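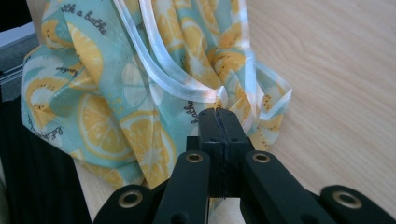 Slide 2. Why your grandmother's recipe doesn't work

Good morning. Wait for the people at the back to find chairs. There are never enough chairs.

Open with the card. My grandmother's lemon bars, in her handwriting, in full: "Butter the size of an egg. Sugar to taste. Lemons. Bake until done." Read it slowly. Let them laugh at "Lemons."

Point to make: she wasn't hiding anything. She wrote that card for herself, and she already knew how to make lemon bars. A recipe is a letter to somebody, and I was never the somebody.

Slide 3. The egg problem

Ask the room how big an egg is. Take 3 answers, no more, or we'll be here until lunch. (In Altthorpe a man got up and drew his on the whiteboard. Move along if this happens.)

Eggs are sold by size now. Hers came from a neighbor's hens, who had not been told. So the butter is a guess, the oven is a guess, and "done" is a word doing the work of a whole paragraph.

Slide 4. What I did about it

I made the bars 8 times. Go through these fast:

First batch: soup.
Second batch: soup with a lid.
Third: edible if you were raised to be polite. Tarun Chaturvedi had two pieces and asked for the recipe, and I've kept an eye on him ever since.
The middle ones blur together.
Last batch: close. My mother said "hm," and in my family that's a parade.

Slide 5. Write down the dumb parts

Main slide. Slow down here.

When you copy out a family recipe, stand next to the person while they cook. Don't ask how much. They'll say "enough." Put a bowl on a scale and make them use your bowl. They will resent the bowl.

Write down the pan. Write down which shelf of the oven. Write what it smells like a little before it's ready, and what they mutter when it's going wrong.

Gearóid Gallagher did this with his aunt's soda bread and came home with 5 pages. One page is about his cousin's divorce. He says he'd keep that page over the others, and having tried the bread, I see his point.

Slide 6. Keep the card anyway

Type up your tested version, with numbers, and staple the original behind it. Don't correct the original. Don't laminate it either, I've seen what happens to ink.

If somebody asks about scanning: yes, do both sides. The back of the lemon bar card has a phone number and the word "gutters." I have no idea. I did call it.

Slide 7. The version that works

Leave this one up so they can take a picture of it. Do not read it aloud. Last time I read it aloud it took 90 seconds and I said "zest" in a way that got commented on.

Questions

Likely ones: Can I use bottled juice? (You can.) Can I freeze them? (Yes, cut first.) Will you send the slides? (Sign-up sheet by the door, print clearly, please, I beg you.)

Samples are on the side table. They're from the last batch. Napkins underneath.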